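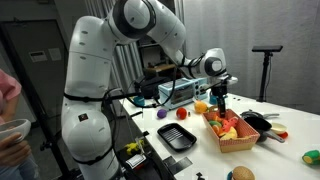 Kaisu Pesonen wrote after her first week with the kitchen table that the children spent more time looking for the small pieces than cooking with them, and asked whether the guide could say where everything goes before play starts. Section 4 has been rewritten with her question in mind. It replaces the old pages on table layout and putting away.

Section 4. Setting Out the Play Kitchen

4.1 Before you start

The Lostasier play kitchen is a tabletop set. It has no stand or cabinet of its own and goes on any steady table with a smooth top. White or another plain light color works well, as small pieces are easier to find on it.

You will need:

A table at least 21 inches deep
A damp cloth and a dry cloth
The storage bin and its lid
The parts card from the lid pocket
A shallow bowl or saucer for small loose pieces

Allow 8 minutes to lay out the full set the first time. After a few sessions it goes faster.

CAUTION: The set includes small pieces. Stem pieces and cut slices are a choking hazard for children under three. Do the layout yourself and check the floor before younger children come into the room.

CAUTION: These are toys. Do not put any part in or on a real oven, stove, microwave or toaster. Do not put real food in the toy pans or on the grill tray.

4.2 Preparing the table

1. Clear the table and wipe it with the damp cloth. Dry it.
2. Check that the table does not rock. If it does, fold a piece of cardboard under the short leg.
3. Decide which side is the front. The front is where the cook stands.
4. Leave room to walk along the front. The sides can be closer to a wall or shelf if they need to be.
5. Put the bin on the floor at the end of the table. Do not leave it on the tabletop during play.

Note: On a round table, pick any point as the front and work from there. The back row will sit closer together than described below, and the cups may need to move forward.

4.3 The back row

The light blue toaster oven goes in first. Everything else is placed from it.

1. Set the oven along the back edge, with the dark window toward the front and the dials on the right.
2. Pull it forward a little so that none of it hangs over the edge.
3. Put the small teal cup to the left of the oven.
4. Put the teal-blue container to the right of the oven.
5. Push gently on the front of the oven. If it slides, dry the table again underneath it.

Children who use the left hand may want the cup and the container the other way around. Swap them if asked. The oven stays as it is.

Note: Keep the space in front of the window clear. In the old layout the pans went there, and they ended up on the floor.

4.4 The fruit

The round fruits sit in a loose line in front of the oven, with enough space between them for a small hand.

1. Start on the left with the purple plum.
2. Put the red one in the middle. The parts card calls it an apple. Many children call it a tomato, and it can be either.
3. Put the yellow-orange fruit on the right.
4. If a fruit rolls, turn it until it settles, or move it to a flatter part of the table.
5. Lay loose green stem pieces next to the fruit they belong with, or put them in the saucer.

CAUTION: Count the stem pieces out and count them back in. They are the pieces most often lost, and the ones a toddler is most likely to find.

Do not use glue on the stems. If you have a fruit that will not sit on the table at all, write to Delville customer service and give the part name from the card.

4.5 The food tray

The red-and-white checkered tray is cardboard and needs a little more care than the other parts. It holds the slices and other loose food.

1. Check the walls and corners. A corner that has started to open can be taped on the outside with clear tape.
2. Set the tray to the right of the middle of the table, in front of the oven.
3. Put the food in by the handful. It does not have to be sorted.
4. Turn one or two bright pieces to the top so the child can see what is in there.
5. Stop filling when the pieces are level with the walls. Put the rest back in the bin for another day.

Note: A half-full tray is better for two-year-olds with an adult next to them, and also for any child who likes to tip things out. Older children usually want all of it.

Do not wipe the tray with a wet cloth. Brush crumbs and dust out with a dry one. Do not lift a full tray by one wall. Use both hands and support the bottom.

If the tray wears out, any low cardboard box of a similar size will do until a new one arrives. Replacement trays are sold flat and are folded along the printed lines. Fold all the lines once before you tuck in the corners.

4.6 The cooking area

1. Place the black ribbed grill tray near the front edge, in the middle. Ribs face up.
2. Turn it at a slight angle if the child prefers. It does not have to line up with the table.
3. Place the black frying pan on the right, beside the food tray, with the long gray handle pointing to the right.
4. Place the second pan behind the first, handle toward the right as well.
5. Check that neither handle sticks out past the side of the table.

CAUTION: A handle that hangs over the edge is at face height for a small child. Move the pan in toward the food tray, or turn the handle toward the back.

With two cooks, give one the grill tray and the other the pans. They will both reach for the food tray, so move it a little closer to whoever has the shorter arms. With three or more, add a second table or take turns. The set does not have enough in it for four children at once and the table gets crowded.

4.7 Checking the layout

Stand at the front and look over the table.

Can the child reach the food tray without leaning over the grill?
Is the oven window clear?
Are the pan handles inside the edge?
Are the small pieces in the tray or the saucer?

If the answer to any of these is no, fix it before you call the children in. It is hard to move things once a meal has been ordered.

4.8 Ideas for the first session

Most children need no instructions. If one is standing at the table and not sure what to do, try one of the following.

Breakfast order. Sit down away from the table and ask for one thing from the grill and one thing from the tray. Wait for it. Send it back if it is the wrong color, as long as the cook finds that funny.

Fruit stand. Move the round fruits to the front edge and the grill tray to the back. The child sells, you buy. The teal cup can hold the money. Buttons or paper squares are fine.

Packed lunch. Name three foods and have the child find them in the checkered tray and move them to a pan. Raise the number as they get better at it.

Leftovers. At the end, everything that was cooked goes back in the checkered tray. It doubles as a start on the clearing up.

4.9 Putting away

Put things away in the order below and the lid will close. In a different order it often will not.

1. Set the bin on the table and open it.
2. Lay the grill tray flat on the bottom, ribs down.
3. Put the oven on top of it, at the left end.
4. Put the cup and the container in the space next to the oven.
5. Nest the pans with both handles pointing the same way and slide them in along the long side.
6. Drop the round fruits into the gaps.
7. Put stem pieces and other small loose pieces in the zip bag. Close it fully.
8. Empty the food tray into the mesh bag, and lay the mesh bag on top.
9. Put the empty food tray in last, open side down, so nothing presses on its walls.
10. Check the parts card, return it to the lid pocket, and close the lid.

Look under the table before you leave the room. Look under the radiator too if you have one near.

4.10 Cleaning

Wipe the oven, cups, pans, grill tray and food pieces with a damp cloth and a drop of dish soap. Go along the ribs of the grill tray with a soft toothbrush. Dry everything before it goes in the bin. Do not soak any part, and do not use the dishwasher, bleach or a scouring pad.

For groups that use the set every day, once a week is enough for the large parts. Food pieces should be wiped each day, and any piece that has been in a mouth should be taken out of play until it has been cleaned.

4.11 Common problems

The lid will not close. The pans are crossed, or the food tray went in too early. Start again from step 5 of 4.9.

The food tray leans. One corner is open. Tape it on the outside.

The fruit rolls off the table. The table is not level. See 4.2, step 2.

Pieces from another set are mixed in. Compare with the parts card. Food from the Itance picnic set is safe to use with the kitchen, but it takes up room, and the bin was not made for both.

A piece is cracked or has a sharp edge. Throw it away. Do not repair it.

Section 5 covers spare parts and how to order them.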